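Workshop notes: the gripper goes home

Regular readers will remember the hand-held gripper that has been taking over the far end of my bench since winter. Back then it was a bag of pivot screws, two link arms and a lot of optimism. Well, it's a real tool now, it opens and closes the way it should, and this month I carried it out of the shared workshop at Butness and put it to work on laundry!

For anyone new to the newsletter, the plan goes like this. I want a small arm at home that can pick up a shirt and fold it. The arm itself (its name is Cuda, and it is still mostly drawings and one very heavy base plate) is a long way off. The jaws are the bit I could finish first, so I built them as something you hold in your hand. You point it at a shirt, you do the job yourself, and the recording of how you did it becomes the thing the arm learns from later. It's slow going and I love it.

The jaws are worked by linkages, one either side of the central body, and the whole thing hangs on two big silver pivot pins. Those pins gave me more grief than everything else put together. My first pair had a fraction too much play, and by the time that play had travelled up the arms to the fingertips, one pad was arriving noticeably before the other. On a block of wood you would never notice. On cotton it drags the cloth sideways just as you're about to grab it. I drilled the holes again, went up a size on the pins, and now both sides meet in the middle with a very satisfying little clap.

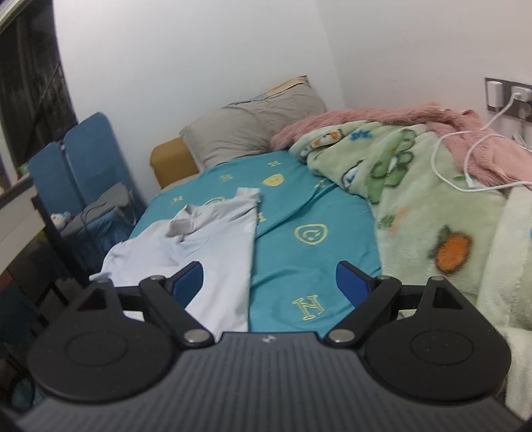 Cloth is a wonderful problem, by the way. I spent months practising on mugs and blocks, and they have spoiled me, because a mug is the same shape every time you come back to it. A shirt never is. Drop it twice from the same height and you've got two different jobs. The collar folds under, a sleeve goes missing beneath the body, and before you can do anything clever you have to work out which bit is which. I do it without thinking when I'm standing at the bed with my own two hands. Doing it with two fingertips on the end of a stick has made me appreciate my thumbs enormously.

What I've settled on is a slow approach. Come in low with the jaws wide open, press down gently until the pads touch the cloth, then close so that a small ridge rises up between them. Pinch the ridge, lift, wait a moment for the rest to hang, and only then move off. If you rush the pinch you get the sheet as well, and up comes the whole bed. (I have lifted a great deal of bed.)

The pads deserve a mention too. I tried a hard plastic first, and it slid over cotton as though the shirt had been waxed. The softer dark blue ones that are on there now hold on much better, although they do collect lint, and I've started keeping a roll of tape nearby to clean them between runs. If anybody at the workshop has a favourite grippy material that doesn't behave like a lint brush, please leave a scrap of it on my shelf. I'd try anything at this point.

Then there's the recording side. Each attempt at a shirt is one run, and I've got 149 of them saved so far. Plenty of those are rubbish, with the shirt on the floor or my elbow in the way, but I'm keeping the bad ones in a folder of their own. My first lot of files all had names like "test" and "test again", which was a mistake I paid for over a whole evening. Now every run gets a number and a short note, and I type the note before I'm allowed to start the next one.

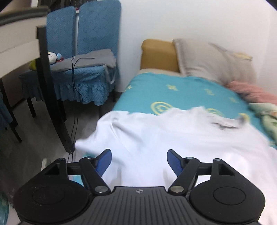 Working in a bedroom is very different from working at the bench, and I'd recommend it to anyone building something meant for a house. At Butness I had a flat grey table and good even light. A bed is soft, so when you push down to pinch, the surface sinks away from you and the jaws have to follow it. Patterned sheets are a handful in their own way, with creases running through the print and the print running into the creases. I can tell where the cotton stops and the sheet begins, but I'm curious to see what the software makes of it.

My limit is 20 minutes at a stretch. After that my wrist gets tired, the angle starts to droop, and the runs stop looking like each other. I'd like to move some of the weight back toward the hand, and there's room for it in the body if I shift the spring. That's the next job on the list, along with a proper trigger to replace the one I filed down from a drawer handle.

After that it's back to Cuda's base plate. The bolt pattern is marked out and I've booked the big drill press for an evening in May, so if you hear a dreadful noise from the metal corner, come over and say hello. The gripper will be on the bench beside me and you're welcome to have a go. Bring a shirt!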